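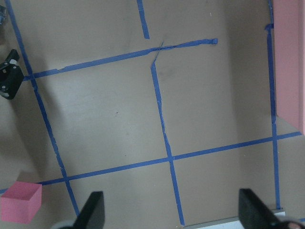 Vultum wrist camera and two-finger gripper kit

Supplier: Ackroyd
Part number: 3515
Condition: new, boxed, assembled to order

If you've been shopping for a wrist camera you'll already know the trouble. The camera comes from one place, the gripper from another, the bracket gets printed on somebody's kitchen bench, and by the time it's all bolted together the fingers are half out of view and the cable fouls the last joint. We sold the bits separately for a long while and spent a good part of every week on the phone helping people line them up, so we were very pleased when Vultum offered us the camera and gripper as one matched kit. It's become the thing we reach for ourselves when we're setting up an arm in the workshop, and we're happy to talk about it for as long as you like.

What you see from the wrist

The camera looks out past both fingers, so you always have the tips in view along with the patch of bench you're heading for. Our test board is a plain tan surface with a grid of blue painter's tape on it, and we keep a pink cube and a few other bits around the edges. The tape is a bit wrinkled and ragged in places and the grid looks skewed from the tilted camera, and that suits us nicely, as we want to know how a camera copes with an ordinary work surface. Brightness varies across the board too, with the left side a good deal darker than the middle, and you can still follow the tape lines through the dim part.

Look along the bottom for the fingers. They're black, they come up from either side, and the space between them is left clear so you can watch what you're closing on. On the older Plinanell bracket we used to stock, the camera sat further back and a fair slice of every picture was taken up by the gripper body. Lovely solid bracket, mind you, and we still have a few on the shelf if you're repairing one.

How it compares

We ran the kit on the same arm against the two other set-ups our customers ask for most, with the same board and the same lamp over the bench.

Vultum kit: both fingertips in view, colours easy to tell apart, one cable down the arm. Our pick for general bench work and for teaching.

Plinanell bracket with your own camera: cheapest if you already own the camera, and very sturdy, but allow an afternoon for lining it up and expect to do it again after a hard knock.

Mirkuvero overhead mast: a wonderful wide view of the whole bench and nothing on the wrist to catch. The catch is that the arm gets between the camera and the job right when you'd most like to see it. Plenty of people end up running the mast together with a wrist camera, and the Vultum kit is quite happy to share a controller with it.

Nilmini Wickramasinghe does our bench trials, and her notes are worth passing along: "I'd have liked a slightly longer cable, and I told them so. Otherwise I set the tilt once in April and haven't had the hex key out of the drawer. The finger pads wear before anything else does, so order a spare pair with the kit and save yourself the postage."

What's in the box

Camera, fitted to its bracket
Two-finger gripper, fingers attached
Cable, 3000 mm
Spare finger pads, one pair
Hex keys and mounting screws
Printed set-up sheet

Before you order

Please tell us which arm you have. The kit ships with the flange plate for your model, and we'd much sooner check with you first than have you waiting on a second parcel. The gripper and bracket together weigh 458 grams, so if you're running a small desktop arm have a look at its payload and leave a sensible margin for whatever you plan to pick up.

The tilt is set at our end to look down over the fingertips. It can be changed with the small hex key, but do take note of where it was before you loosen anything!

A taped board makes a good first test, by the way. Any roll of painter's tape will do, in a colour that stands out from your bench. Put down a few lines, drop a block near one of them, and jog the arm about slowly while you watch the picture. You'll have a feel for the view in 20 minutes or so, and you'll find out early if the lighting in your corner of the shop needs help.

Spares and returns

Pads, cables and flange plates are all kept in stock. Kits can come back to us unused in their original box, and if you've fitted one and aren't getting on with it, give us a ring before you take it off the arm. Ask for Nilmini if it's about the camera view.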